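I love marches. I play them in the kitchen, and I can't keep my feet still! So let me tell you how a march works - it's simpler than you might think.

A march is music made for walking together. Most marches count in 2, just like your feet: left, right, left, right. The big drum usually goes boom on the left foot, so everybody steps at the same time. 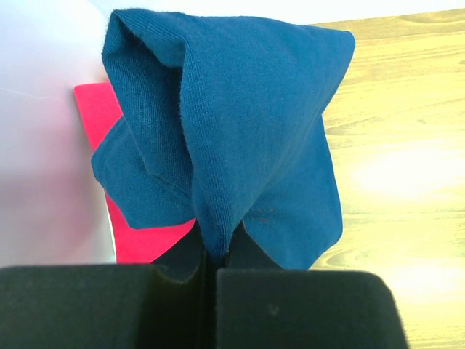 **How fast does a march go?**

Lots of them go at 120 beats a minute. That makes 2 steps every second, so try it down your hallway and you'll feel how brisk it is.

Slow marches are different. My town, Braltgate, has a parade every March (yes, March, I know!) and the band starts with a slow one called "Cirulska." It sounds sad and proud, and people go quiet when it comes past.

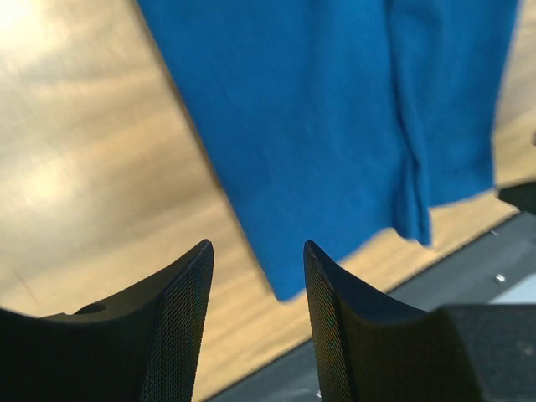
Then the drums roll and off they go with a fast tune, and the little kids all start stomping. The Provville band comes over too, with 17 drummers. You feel it in your tummy before you hear the trumpets.

Long ago, armies used drums and bugles to send messages, because shouting got lost in the noise. One pattern could mean "get up" and another could mean "stop."
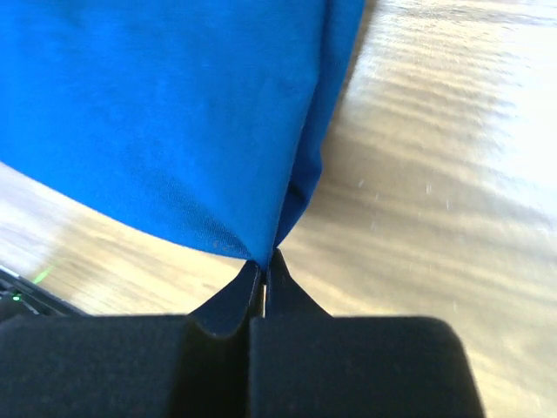
Soldiers had to learn those patterns by heart. Want to make your own? Tap four beats on your knees, clap on the first one, and keep going while a friend walks to it.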